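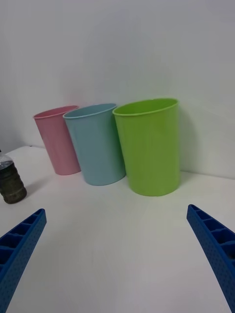
Tips for recording cup and bottle demos at home (or in whatever corner you've got)

I've been teaching a pair of arms to do kitchen chores since last October, and people keep writing to ask how I set things up, so I'm finally putting my notes in one place. Most of this is dull table stuff. Where does the tape go, what do you do about spills, how long can you sit there before your hands turn to mush. If you're hoping for training settings, that's another page!

Pick a boring background first

My first batch was recorded on the real kitchen counter, with the toaster and the fruit bowl and a dish towel that moved every single day. The policy learned to love the dish towel. I'd move it over to the sink and the arm would drift after it like a puppy. So now I start every new task on a white tabletop pushed against a white wall, get that working, and only then bring the clutter back in, a bit at a time. If you have a patterned table, white shelf liner pulled tight and taped underneath does fine. Wrinkles make shadows, so pull harder than you think you need to.

Cups

Go for plain plastic tumblers in solid colors, all the same shape. Mine are pink, light blue and lime green, and the colors are what the instruction text hangs on ("pour into the pink cup"), so I want them far apart even when the light is bad. I tried a peach one next to the pink for a while and my own labels were a mess by the end of it.

Matte is better than shiny. Shiny cups throw a little white flare right at the rim, and the rim is the part the wrist camera needs most. If all you have is shiny, go over the outside very lightly with a fine sanding sponge and wash them well.

Light cups tip if you so much as breathe on them. A few glass marbles in the bottom helps, or a dab of museum putty underneath. I like putty for pouring and nothing at all for pick-and-place, where I want the cup to be honest about getting bumped.

Shuffle the order between takes. I know, it's tedious. I did 1011 episodes with the colors in the same order before it dawned on me that the thing was just going to the left end of the row and couldn't have cared less about pink. Now I keep a stack of index cards with the orders written on them and flip one over before each take. Keep the row in one order for a short run if you must, but don't let it go a whole evening.

Bottles and what to put in them

Water is miserable to work with. You can't see the level on camera, and you can't see a drip on a white table until your sleeve is in it. I use something dark in a clear bottle. Cold tea is okay for a day, then it gets a smell. Water with food coloring lasts longer, and a drop of dish soap in it makes the table easier to wipe (too much and you get foam, so really, one drop).

Fill the bottle partway and change how much is in there from session to session. A full bottle and a nearly empty one behave like two different objects once they tilt. Please do a bunch of takes with the cap on, too. I do all my approach practice capped: bring the bottle over the cup, tilt, hold, come back. You get most of the motion with none of the mopping, and you can label those separately and leave them out later if you don't like what they teach.

Grip

A squeezy bottle will buckle right where the fingers close, and then it slowly rotates on you. Grab it around the middle, where your arm can keep hold of it through the whole tilt. A stiffer bottle makes life a lot easier. Peel off the label while you're at it, and get the glue off with a bit of cooking oil, then dish soap, then a dry cloth. Leftover glue feels like a wonderful grip for the first few takes and then it collects lint and gets weird.
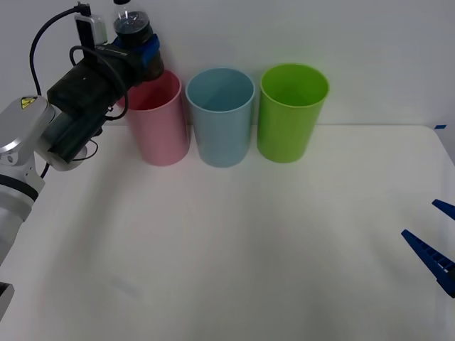
Come in high and slow, pause over the rim, then tilt. That little pause matters. When I rushed it, the learned version tilted on the way over and I was wiping down the wall for weeks. Keep your height above the rim fairly steady too, or at least don't go from a finger's width to a hand's width within the same session.

The other arm

With two arms it's tempting to park the idle one way out of sight. I leave mine where it would be if it were about to help, fingers open, and I make sure it holds still while the first one works. If you're running both leaders yourself, rest that hand on a folded towel so it doesn't wander. My left-hand takes were full of tiny right-hand twitches until I did this, and the model copied all of them, bless it.

Cables

Check your cables at full tilt, with the power off, by moving the arm by hand if yours lets you. Slack that looks fine at rest can swing down across a cup once the wrist rolls over. Soft hook-and-loop straps are better than zip ties here because you'll be redoing it. Leave enough of a loop for the joint to turn all the way and back.

Mark the table, but not too much

Small bits of painter's tape near the back edge or off to one side are plenty for lining things up. Don't outline where each cup goes! I did that once and ended up with a very good tape detector. Painter's tape comes off clean if you don't leave it for months. If you did leave it for months, warm it with a hair dryer and peel it back low and flat.

Cleaning up as you go

Keep two cloths, one damp and one dry, and always finish with the dry one. Damp streaks shine under a lamp and they'll be in every take until they fade. Food coloring stains come off most white tabletops with a baking soda paste, left on for a few minutes and wiped in circles. Test a corner first.

How many, and when to stop

I had something usable for one cup at 2000 episodes and felt much better about all three colors at 3000, but my early ones were sloppy and I'd bet a careful person needs fewer. Save the fumbles where you recovered well. Toss the ones where you sneezed.

Take a break after every 3 cards in the stack, even if you feel great. My worst demos all came at the end of a long stretch, usually after 9 p.m., with the bottle coming down crooked and me thinking it looked fine. Rinse the cups before you go to bed, and leave the bottle uncapped upside down on the rack.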